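**Progress report to Desport: two-arm cell, Humovthorpe workshop**

11 Nov 2024
Prepared by Margit Balogh for Selma Kolev

Work this period went into the cell itself: mounting, cabling and the daily checks. The mug and tray task stayed the same throughout so that we could compare results before and after each change. 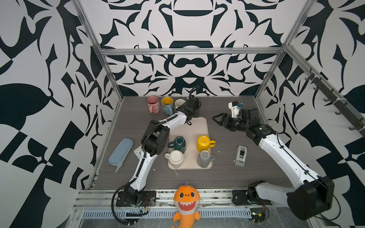
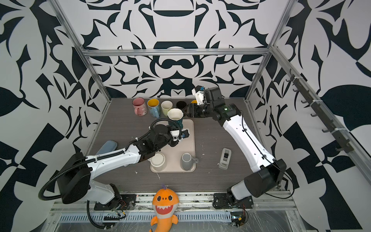 *Two-arm cell with the mug and tray setup, Humovthorpe.*

**Mounting.** Both arm bases are bolted to the aluminum rail along the front edge of the table. In October Salim Kariuki found play in the right base and retightened it to the maker's setting. He now checks both bases after every 48 hours of running. There has been no movement at the last two checks.

**Cables.** The corrugated conduit on the left arm was rubbing at the elbow when the arm reached for the back of the table. We gave it a longer loop at the base and moved one tie. The jacket is scuffed but sound, and we have a replacement on the shelf. The small circuit board by the right base is still uncovered. Todor Milošević has drawn a cover for it, and Dalton has quoted a 10-day lead time.

**Grippers.** The finger pads on both grippers were changed once. The old ones had worn smooth on the inner face. Wrist brackets were checked at the same time and needed nothing.

**Running.** The cell completed over 400 cycles in the period. Fifteen stopped early. Most of those were the right gripper closing on a mug handle at a bad angle, and Nermina Karagiannis is working through the logs. Two were a loose connector, now fixed.

**Housekeeping.** Crumbs and specks still collect on the tabletop. Wiping down has been added to the start-of-shift sheet, along with a look under the tray.

**Spending.** Parts came in under the amount set aside. We would like to move the remainder to a second set of finger pads from Collet.

**Next period**

- Fit the board cover
- Replace the left conduit
- Recalibrate both arms after the conduit work
- Send Selma the full stop log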